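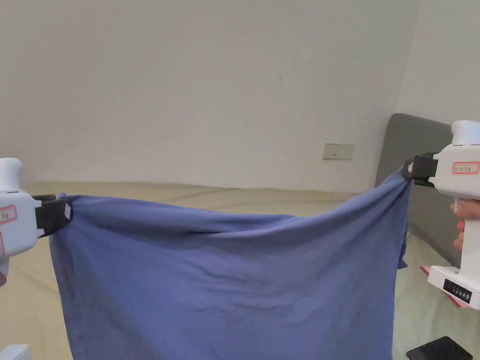 Fascicule 16, page 830

PLIAGE DU LINGE SUR LE LIT

Le pliage du linge sur le lit est une pratique domestique qui consiste à employer le matelas, garni de son seul drap-housse, comme plan de travail pour étendre, lisser et plier vêtements et pièces de tissu. C'est une des formes les plus répandues du pliage à la maison, et l'une des plus agréables à étudier, tant elle réunit de gestes fins dans un espace familier !

Terminologie

On parle couramment de « plier à plat » lorsque la pièce repose entièrement sur la surface, et de « plier en l'air » lorsqu'elle est tenue par deux coins et rabattue avant d'être posée. La plupart des gens mélangent les deux sans y penser. Le mot « tombé » désigne la façon dont une étoffe descend sous son propre poids une fois suspendue. Un tissu mince et souple, tenu par ses deux coins supérieurs, dessine entre les points de prise une courbe légère que les couturières appellent parfois le « ventre » ; plus on écarte les prises, plus cette courbe se tend.

Le lit comme surface

Le lit offre une étendue que peu de tables égalent. Sa souplesse a un inconvénient, car le pli marqué à la main s'y enfonce moins nettement que sur du bois, mais elle retient le tissu et l'empêche de glisser vers le sol. On retire en général couette et oreillers. Le drap-housse reste en place, et sa tension compte beaucoup : un drap un peu lâche forme de longues rides peu profondes, qui se transmettent à la pièce posée dessus. Un simple passage de la paume, du centre vers les bords, suffit le plus souvent.

La couleur joue aussi son rôle. Sur un drap vert olive ou kaki clair, un tissu bleu se détache très bien et l'on suit sans peine le contour d'un ourlet ou d'un pan rabattu. Blanc sur blanc, l'exercice devient redoutable, même pour une main exercée.

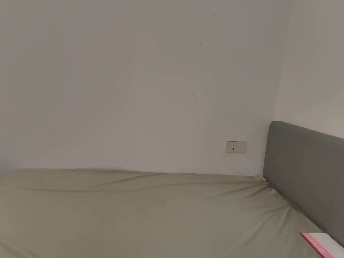 La disposition de la pièce influe sur le choix du côté où l'on se place. Avec un lit poussé contre un mur, on travaille depuis le bord libre, et la zone proche du mur sert de réserve pour les piles achevées. Une tête de lit rembourrée fournit un appui commode : on y adosse les pulls épais, qui tiennent mal debout. Les angles du drap-housse, près de la tête de lit, méritent un coup d'œil avant de commencer, car c'est là que l'élastique fronce et que le drap remonte.

Déroulement habituel

La pièce est d'abord saisie par deux coins, puis secouée une fois ou deux. Ce geste, que l'on croit décoratif, défait les torsions laissées par le panier. On la laisse ensuite descendre sur le lit, le bas touchant en premier, et l'on recule les mains à mesure que l'étoffe se pose. Bien exécuté, c'est un mouvement superbe - la toile s'étale presque seule.

Viennent alors les rabats. Pour une chemise, l'usage le plus commun est de la coucher sur le devant, de ramener chaque côté vers le milieu du dos, d'allonger les manches sur les pans, puis de remonter le bas en deux fois. Un tee-shirt se contente de moins. Les grandes pièces rectangulaires se plient en deux dans la longueur, puis encore en deux, et se terminent en tiers si l'étagère est étroite.

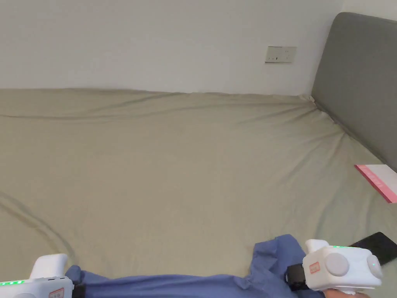
Les vêtements en attente restent souvent en tas au bord du matelas, et c'est un point sur lequel les manuels divergent. La méthode dite Bredavska recommande de tout étaler avant le premier pli, quitte à superposer. La méthode Krawczyk préfère prendre une pièce à la fois et laisser les autres froissées jusqu'à leur tour, ce qui ménage davantage de place. Danang Majimbun, dans son petit traité sur le linge de maison, penche pour la seconde et ajoute un conseil précieux : garder devant soi un carré de drap libre, large comme deux chemises, et ne jamais y poser autre chose.

Variantes

Le roulage remplace les derniers rabats par un enroulement serré, apprécié pour les valises. Le pliage vertical, popularisé dans certains foyers par les casiers Trakby, donne des rectangles assez fermes pour tenir sur la tranche dans un tiroir.

Voir aussi : Drap-housse ; Ourlet ; Pliage en tiers ; Zurker (planche à plier).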